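The Third Rule

When Radoslava Zelenák came to work at Nendine, they gave her a badge, a locker key and the rules. The rules had 41 points. She read them all on the bus, with a dictionary open on her knee, and when she reached her stop she had only one question.

"Rule 3," she said to Matúš Kollár, who was teaching her the job. "It says the operator shall keep hands away from the table until the arms are at rest. What is at rest?"

"Not moving," said Matúš.

"But before they pull, they also do not move. They wait a little."

Matúš looked at her for a while. Then he went to get coffee, and he did not come back with an answer.

She asked Olanrewaju Fashola, who had written the rules together with Rochelle Pennington in the winter, when the company was still called Ririne and had only one room. He told her that everyone understood this rule. She asked who was everyone. He laughed, but he wrote her question on the back of his hand with a pen.

The afternoon was for shirts. Rochelle sat at the controls and Radoslava stood behind the line on the floor with the paper in her hand. It was her task to say the word "clear" before each fold. She had practiced this word at home, in front of the mirror, because in her mouth it wanted to become two words.

"Clear," she said.

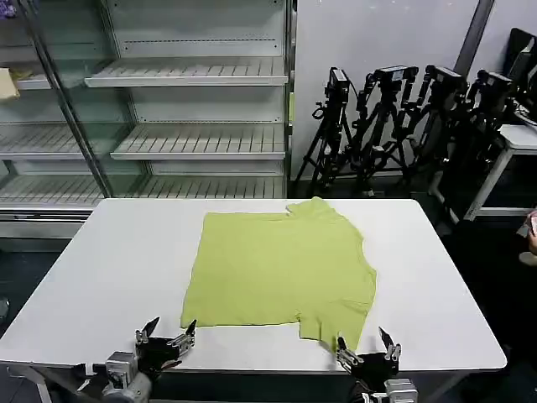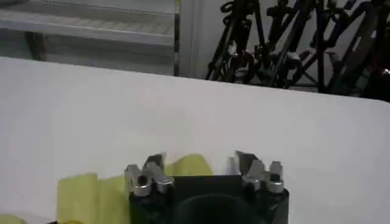 The green shirt on the table, and the grippers close to it.

She watched the silver fingers and counted in her own language. At two she thought, now it is at rest. At four she thought, no, it is only thinking. A wrinkle near the collar was bothering her very much. Her mother had ironed for a hotel in Tatby for most of her life, and a wrinkle in that house was like a stranger sitting in the kitchen. Her hand went up a little, by itself.

"Radoslava," said Rochelle, without turning her head.

She put the hand in her pocket.

"How did you see me?"

"I didn't. Every new person does it with the first shirt. I did it too, and I got a pinch that was blue until the spring."

"This is not in the rules."

"No," said Rochelle. "I was ashamed of it."

They stopped the work at four o'clock. Olanrewaju came in, and he had to read the question from his hand, where it was already half washed away. The three of them stood with the paper between them and argued -- politely at first, and then not so politely. Olanrewaju wanted to write a number of seconds. Rochelle wanted a lamp. Radoslava said that a lamp is good, but a person who sees a wrinkle does not look at a lamp.

"So what do you want to write?" asked Olanrewaju.

She asked for the pen. She crossed out "at rest" and wrote above it, slowly, with her best letters: "until the person at the controls has switched off the arms and said so, with your name."

"With your name?" he said.

"I stopped because she said my name," said Radoslava.

He read it two times. Then he gave the paper to Rochelle, and Rochelle signed it, and under her signature she added one line about the pinch.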